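テープカッターの定位置を決めたら、作業台まわりがすっきりした話

荷造り用の作業台、みなさんはどうしていますか。わたしは月に何度か、手作りの布小物を小さな箱に詰めて発送しているのですが、ハサミだの伝票だのがいつのまにか台の上に積もって、肝心の箱を広げる場所がない……ということをずっとくり返していました。

で、2月のある日曜日、思い切って全部いったん床に下ろしてみたんです。そうしたら、台の上にいつも要るものなんて、テープカッターくらいしかない! あとは使うときだけ出せばいいものばかり。というわけで今回は、テープカッターを主役にした作業台の整え方を書いてみます。

まずは「出しっぱなしでいいもの」をひとつ決める

片づけというと全部しまいたくなるのですが、毎回使うものまで引き出しに入れると、結局出しっぱなしに戻ります(経験者は語る)。わたしの場合は箱型の青いカッター。目立つ色なので、紙や箱が散らかってきてもすぐ見つかるのがいいところです。前はベージュのものを使っていて、同じような色の台の上でしょっちゅう見失っていました。
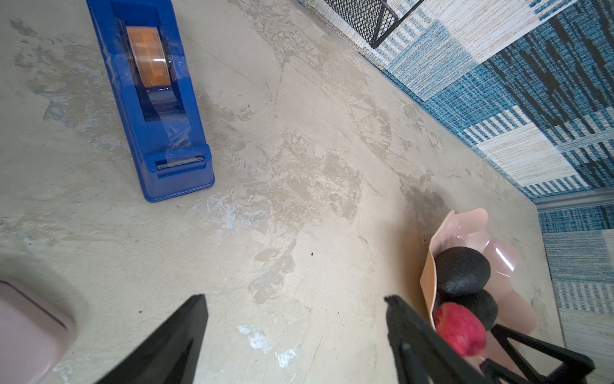 青い本体に透明テープ。この色の台だと本当によく目立ちます。

置き方はまっすぐでなくても大丈夫。わたしは斜めが好きです。台の縁と平行に置くより、自分の腕が自然に伸びる向きに合わせたほうがテープを引きやすいんですよね。右利きか左利きかでも違うので、箱をひとつ手元に置いて、テープを引くまねを何回かしてみてください。「あ、ここだ」という角度がちゃんとあります。

テープの端がくしゃくしゃになったら

しばらく使わないでいると、刃のあたりに縮れた切れ端がたまってきませんか。あれをそのままにして次を引くと、箱の上で折れたり重なったりして、見た目がとても残念なことになります。面倒でも最初にひと引きして、くしゃくしゃの部分は捨ててしまいましょう。もったいないと思うかもしれませんが、貼りなおすほうがよほどテープを使います。

刃にこびりついた糊は、わたしは古い歯ブラシで落としています。指でこするのは絶対にやめてくださいね。一度やって、その日は一日絆創膏でした。落ちにくいときは、消毒用アルコールを少しだけ歯ブラシにつけて、軽くトントン。終わったらよく乾かしてからテープを戻します。

台の真ん中は空けておく

これがいちばん効きました。物は壁ぎわと隅、真ん中は箱を広げる場所、と決めてしまうんです。背の高いものは奥の隅へ。わたしは黒いメッシュの段つきラックを奥の角に寄せて、細長い白のワイヤーかごは壁のほうにつけています。メッシュだと向こうが透けて見えるので、台の上に置いても圧迫感がないのがうれしい。

高さのあるラックを真ん中寄りに置いていた頃は、箱を回すたびに角がぶつかって、そのたびに中身ががちゃん! となっていました。奥に寄せただけでそれがなくなったので、なぜもっと早くやらなかったのかと……。

壁に布を張るのもおすすめです。藍やベージュ、生成りが混ざった織物ふうのパッチワーク柄なら、多少ほこりがついても気になりません。無地の白い壁紙の頃は、テープの端やペンの跡がやたらと目についていたので、気分がずいぶん違います。

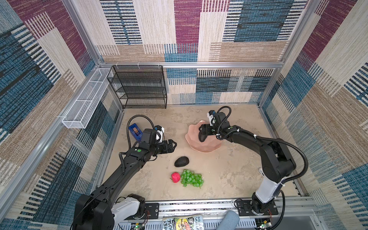

ラックの段は「使う順」に

段つきのラックは、つい大きさで分けたくなりますよね。でも荷造りに使うなら、手順の順番で分けたほうが断然ラクです。うちでは上から、薄紙、緩衝材、お礼カードと伝票、予備のテープ。上から順番に手に取っていけば荷物がひとつできあがる、という仕組みです。

これは友人のレセホ・フィッセルさんに教わりました。彼女はウストゲイトで焼き菓子の発送をしている人で、1回に40箱詰めることもあるそうです。わたしなんて多い日でも7箱なのに、彼女のほうがずっと早く終わるんですよ。悔しいのでまねしました(笑)。

予備のテープは2巻まで、とも決めています。安売りのときに買いこんだものを、夏のあいだに端から糊がにじんでべたべたにしてしまったことがあって。それ以来、1巻使い終わったら1巻買い足すだけにしています。

天板の小さな粉や粒に注意

石やコンクリートのような、まだら模様の天板。汚れが目立たなくて助かるのですが、目立たないぶん見落とすのが困りもの。黒い粒がぽつんと落ちていても模様に見えてしまって、そこにテープの粘着面をぺたっとやると、もう取れません。透明テープだと箱を閉じたあとも丸見えです。

なので、始める前にさっとひと拭き。乾いた布で奥から手前に払って、白っぽい跡が気になるところだけ、固くしぼった布で拭きます。水気が残っているとテープも箱もだめになるので、仕上げはもう一度乾いた布で。光が当たる向きから斜めにのぞきこむと、拭き残しを見つけやすいです。

メッシュのトレーも、脚が天板に当たるところにほこりがたまりやすいので、ときどき持ち上げて下も拭いてください。網目のほうは、乾いた刷毛でさっさと払うだけでじゅうぶん。

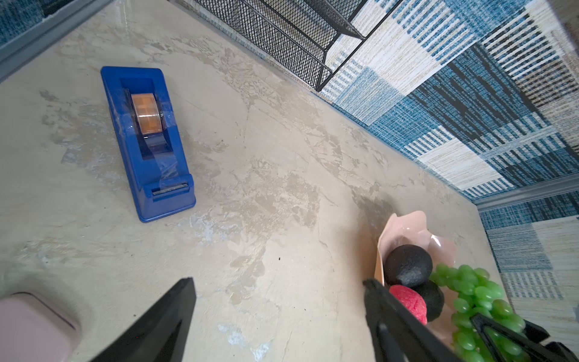 終わったらテープの端を整えておく

最後に、しまうときのひと手間を。刃から長くはみ出した端は、くっついてほこりを集めるので切っておきます。ただし短くしすぎると次にめくれなくて泣くので、つまめるくらいは残してくださいね。わたしは爪の幅ひとつぶんにしています。

それから、ロールの芯がきちんとはまっているかも見ておくと安心。芯が浮いていると、引いたときにガタガタして斜めに切れてしまいます。うちのはたまに片側だけ浮くので、上から軽く押さえるのがくせになりました。

次回はカラボ・ツバララさんから質問をいただいた、薄紙をしわにしないでしまう方法を書く予定です。筒に巻くやり方と平らに重ねるやり方、今どちらも試しているところなので、もう少し待っていてくださいね。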